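Ristent group talk, Clurnville, 1 February 2018
Speaker notes

Slide 1. Start with the question: how much of a grasp policy's error comes from the approach and how much from the close? Our earlier plots mixed the two.

Slide 2. Method. One arm, one small block, one board. Each trial starts from a new block position. The policy gets 3 camera views and the wrist pose, and outputs a small motion step. We score the approach alone – the offset between the fingertips and the block center before any close command.

Slide 3. Data. 200 demonstrations, all recorded in January. We held out 7 block positions near the board's left side, where the old Landemari controller did worst. Say this slowly, people missed it last time.

Slide 4. Result. Median offset fell by a factor of 2 on the held-out positions. Close failures did not change. Leave the plot up.

Slide 5. Approach poses. Let people look before talking.

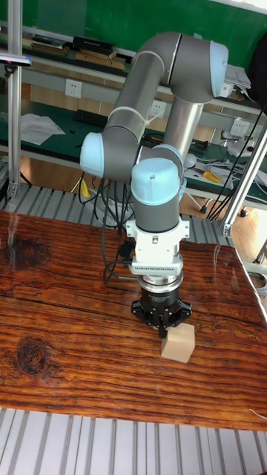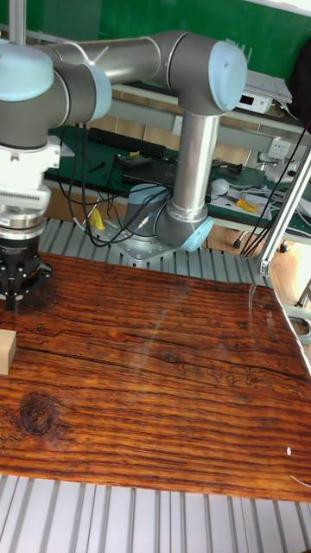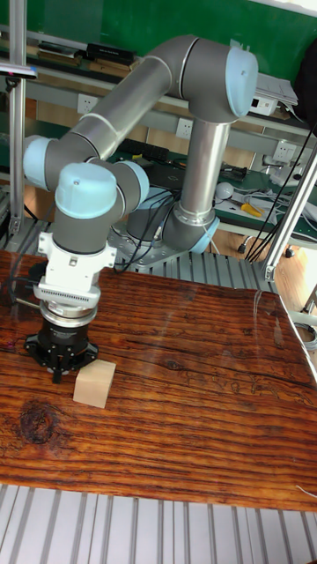
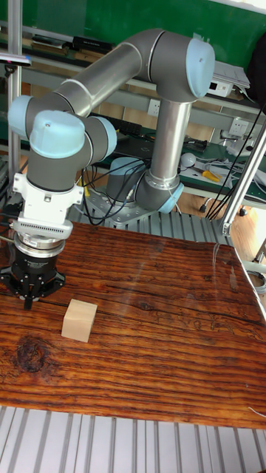 Same kind of block in all four, fingers pointing down.

Veloso wrote back after the dry run that the offset score hides yaw error, and that a gripper can be centered on the block and still close on its corners. They would like yaw reported as a separate column.

Slide 6. Next: add the yaw column, rerun the held-out positions. Questions.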